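Keeping Old Papers, Buttons and Banners at Home

By Ashton Whitelaw

Most of what is left of a local movement ends up in somebody's house. Leaflets, strike bulletins, campaign buttons, letters from jail, the program from a funeral. The big libraries take the papers of the famous people and the rest sits in closets. I have been looking after the papers of Bonifacio Benítez, who organized cannery workers in Olmedo for most of his life, and these are the household methods I use. None of them need special training. Most need a clean table and a free evening.

Before you start

Wash your hands and dry them completely. Clean dry hands are fine for paper. Cotton gloves catch on torn edges, so save gloves for photographs and metal, and use the thin nitrile kind.

Take off rings and bracelets. Put pens in another room and work with a soft pencil.

Don't throw anything out on the first day. Envelopes carry postmarks and return addresses. A grocery list in the Benítez papers had the names of a strike kitchen crew on the back.

Keep things in the order you found them until you understand why they were in that order. If a stack was tied with string, keep the stack together in one folder and write on the folder "found tied together."

Paper clips, staples and rubber bands

Rubber bands go first. If one has dried onto the paper, don't pull. Slide a thin piece of plastic under it and let it crack away a little at a time.

For rusty paper clips, lay the page flat, put a strip of polyester film on each side between clip and paper, hold down the long side of the clip and lift the short side. Staples come out from the back. Bend the legs up with a dull knife, then turn the page over and ease the staple out. A regular staple remover tears old paper.

If the pages have to stay together, fold a sheet of acid-free paper around them.

Newspapers

Newsprint is the worst thing in the box. It turns brown and it stains whatever is touching it. I found a perfect brown rectangle on a typed speech where a clipping had been lying for decades.

Make a photocopy of every clipping on acid-free paper and file the copy with the letters. The original goes in its own folder with other newsprint. Store whole newspapers flat and unfolded if you have the room. If they have to be folded, use the fold they already have.

Write the name and date of the paper on the copy if you know them. If you're guessing, put a question mark.

Letters

Unfold letters and store them flat in folders. If a letter won't open without cracking, leave it folded. Humidifying can be done at home but it can also make ink run, and I won't do it with anything written in felt tip or purple copying pencil.

No tape, ever. This includes the tape sold as "archival" or "document repair." Put a torn letter in a clear polyester sleeve and the pieces will hold in place well enough to read. If there is old tape already on it, leave it alone.

No lamination either. It can't be undone.

Prison and jail letters need a little extra attention. They were often written on both sides and up the margins on very thin paper. Censor stamps, initials and inmate numbers are part of the record, so scan both sides and the envelope, even if the back looks blank.

Photographs

Hold them by the edges. Write on the back only along the border, very lightly, with a soft pencil, with the picture face down on something hard. On slick modern prints pencil won't take, so write on the sleeve before you put the print in it.

Get photos out of the albums with the sticky pages if they come out easily. Dental floss worked slowly behind the print will usually free it. If you feel it starting to bend or peel, stop and scan the whole page as it is.

Ask older relatives for names soon. We spread prints out on Wednesday evenings and wrote down what people told us, along with who told us. Two aunts disagreed on nearly every face from the march, and both versions are in the folder.

Buttons and pins

Campaign and union buttons rust from the back. Water gets in behind the clear covering and never leaves, so don't wash them and don't spray anything on them. Wipe the front with a dry soft cloth. Brush loose rust off the back with a dry toothbrush kept for that purpose.

Store each one in its own small bag or a box with dividers. I use a Dondex parts tray lined with acid-free tissue. Take buttons off banners and jackets before storing the cloth, after photographing where they were pinned.

Banners, sashes and armbands

Don't wash a painted banner. The paint on homemade ones is usually house paint or poster paint, and poster paint comes off in water. Vacuum it on low through a piece of window screen with taped edges, holding the nozzle just above the screen.

Roll, don't fold. Get a wide cardboard tube from a carpet store, wrap it in polyester film, then tissue, and roll the banner with the painted side out. Cover it with a washed cotton sheet and tie loosely with cotton tape.

Small pieces can lie flat in a box with tissue. If you must fold, put a rolled sausage of tissue in each fold, and refold along a different line once a year. I do mine in November when the heat comes on.

Where to work

The kitchen table is the usual place and it works if you set it up properly. Clear off the food first, then wipe the surface down and let it dry. Crumbs bring silverfish, and silverfish eat paper. No drinks on the same table. Put your coffee on the counter and stand up to get it.

Finish the dishes before you bring the boxes out. Splashes travel farther than you'd think, and a wet sleeve is enough to lift the ink on a letter.
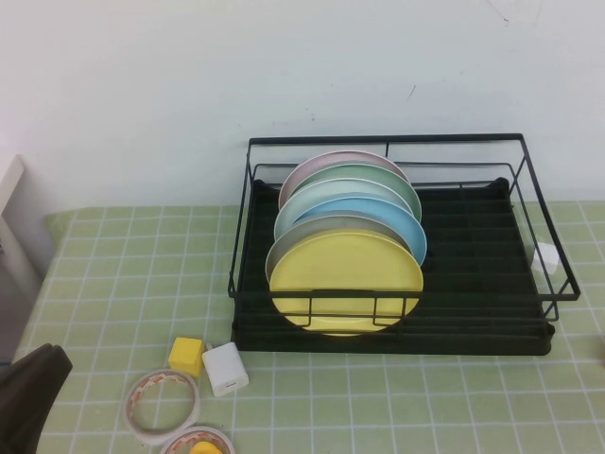

A clean bath towel under a sheet of plain white paper makes a good soft surface for buttons and framed things. For loose pages, use the white paper by itself. Lay out only one folder at a time and put it away before you open the next.

Use a desk lamp when you need to read faint pencil. Hold it low and to the side. Turn it off when you are done, and keep everything out of direct sun.

Where to store

An inside closet on a main floor is best. Attics get too hot and basements get damp. Keep boxes off the floor, away from outside walls, and not under a bathroom.

Acid-free boxes cost money. If you can't buy them all at once, buy the folders first and put them in a clean, sturdy carton. Cakitz sells a flat carton that takes legal-size folders without bending them. Don't pack a box so tight that you have to tug, and don't leave it so empty that the folders slump. Fill the gap with crumpled acid-free tissue.

Anything that smells musty stays separate for at least 14 days. Put it in an open box in a dry room and look at it every few days. If you see fuzzy growth, take it outside and close it up in a bag until you can get advice. Don't brush mold indoors.

If something gets wet

Blot, don't rub. Lay single sheets on paper towels with a fan running in the room, pointed at the wall. Change the towels when they feel damp.

If there is more than you can spread out in a day, wrap small bundles in freezer paper and put them in the freezer. They can wait there until you have time. Don't freeze glass negatives or framed pictures.

Making a list

You need a list even for one shoebox. Give each folder a number and write the number in pencil on the tab. In a notebook or a spreadsheet, put down the number, what it is, the date if known, and where it came from. The Benítez list runs to 146 folders and took two winters. One line each is plenty.

Scan letters in color, even the black and white ones. Name the files by folder number, and keep a copy at somebody else's house. I called my backup drive Stellidance after the cannery's old dance hall newsletter, and it lives at my sister's.

If you plan to give the papers to a library later, call and ask before you do much sorting. They will want to see the original order, and they may send you folders for free. Ask whether the family keeps the right to reprint, and get the answer in writing.

Put a sheet in the first box with your name, your phone number and the name of the person who should get the boxes after you.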